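Dried flower arranging

Dried flower arranging is the craft of keeping cut plants for months or years by taking the water out of them, then putting them together in a vase, wreath or basket. I've been at it for 27 years, so this entry is going to have some opinions in it (you've been warned!).

Background

People have dried plants for as long as they've hung herbs from a kitchen beam. I learned from Vanderleia Lins, who ran evening classes above the Nastberg garden store and dried everything she could get her hands on, onions included. Her rule was to cut in the late morning, once the dew is off, and I still do.

Methods

Air drying is the easy one. Strip the leaves, tie a small bunch with a rubber band (string goes slack when the stems shrink) and hang it upside down somewhere dark with a bit of a draft. Statice and strawflower are usually ready in 2 weeks. Hydrangeas like to be stood in an inch of water and forgotten.

Silica gel is for roses, zinnias and anything else with fat petals. You bury the bloom, put the lid on and leave it for a few days. Pressing is a whole other subject, and Usman Baloch has written that entry far better than I could!

Grasses

Pick grasses early, in July if you can, before the seed heads open up. I left mine too long one year and was sweeping fluff out of the hall until Christmas. A light coat of hairspray helps hold them together.

Mixing with artificial flowers

Some arrangers won't touch these, but I love them, and a bit of bright color does wonders for all that tan and brown.
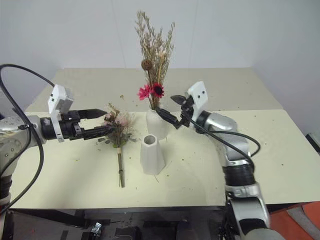 Lellel Flower and Garden Club, Dried Materials Group

Daisy shapes are my favorite for this, tucked in low near the neck of the vase, with the feathery stuff going up behind. Heather Rutherford likes to put hers up high, and we've agreed to differ.

Care

Keep arrangements out of direct sun and away from the bathroom. Dust them with a hair dryer on the cool setting, held well back, or a soft paintbrush if the petals are thin.

See also: Pressed flowers; Seed heads; Wreath frames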